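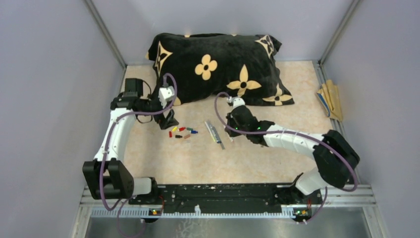
How long do people keep a decorative pillow before replacing it? Most households in our sample kept one for three years, and the ones who kept it longer had usually moved it to another room first.

Figure 2. Black plush pillow with large beige flower and star motifs.

4. Results: Replacement and Relocation of Soft Furnishings

4.1 Sample and response

The survey went to households in two towns, Dovska and Kusent, and closed in July. We received 351 usable questionnaires. Returns from Kusent came in more slowly and needed a second mailing, but the two towns did not differ in household size or type of housing, and we treat them as one sample in what follows. Questionnaires in which the furnishings section had been left blank were removed before coding.

Respondents were asked to think of the decorative pillow they had bought or been given most recently and the one they had most recently stopped using. The wording was taken from the earlier Skála study of curtains and table linen (Hudec and Arroyo), with small changes to fit pillows. We did not ask about bed pillows, and answers that clearly referred to them were set aside.

4.2 Reasons for replacement

Wear was given as a reason less often than we expected. Respondents wrote about flattened filling and faded covers, but many of the same people said the pillow had still been usable when they stopped using it. The more common account was a change elsewhere in the room. A new sofa or a repainted wall made the old pillow look out of place, and it was moved, stored or given away. One respondent wrote that the pillow "was fine, it just didn't go with anything anymore."

Printed covers and plain covers followed different paths. Plain covers in neutral colors were replaced when they became stained or thin. Printed covers were replaced earlier, most often after redecorating. Within the printed group, large motifs on a dark ground, such as those in Figure 2, were described in mixed terms. Some owners liked that marks did not show. Others complained of lint and pet hair, a complaint that came up with dark plush in particular and hardly at all with woven covers.

Gifts were a separate case. A pillow received as a gift was kept in view for as long as the giver was likely to visit, and several respondents said so in plain terms. After that it went to a guest room or a closet. Saber reports the same pattern for vases and picture frames.

4.3 Relocation

Nearly half of the respondents described at least one move within the home before the pillow left it. The usual route was from the living room to a bedroom, and from there to a child's room, a car or a pet bed. We coded each move from the written answers. Two coders worked separately and met to settle differences, most of which concerned storage. A pillow in a closet may be waiting for the season to change or may have been forgotten, and the answers did not always make clear which. We coded it as stored in both cases.

Relocation matters for any estimate of product life. The Jornell panel, which records only purchases, would count a pillow as replaced on the day a new one was bought. In our data the old pillow was often still in use at that point — in a different room, and sometimes under a new cover. Estimates based on purchases alone will be too short for this kind of product.

4.4 Disposal

Few respondents could say what finally happened to the filling. Covers were washed and reused as rags, or passed on with the pillow inside. Donation was mentioned often, though some respondents had been turned away by shops that do not accept filled items. Virág and Snorradóttir discuss the rules behind such refusals, and we return to them in Section 5.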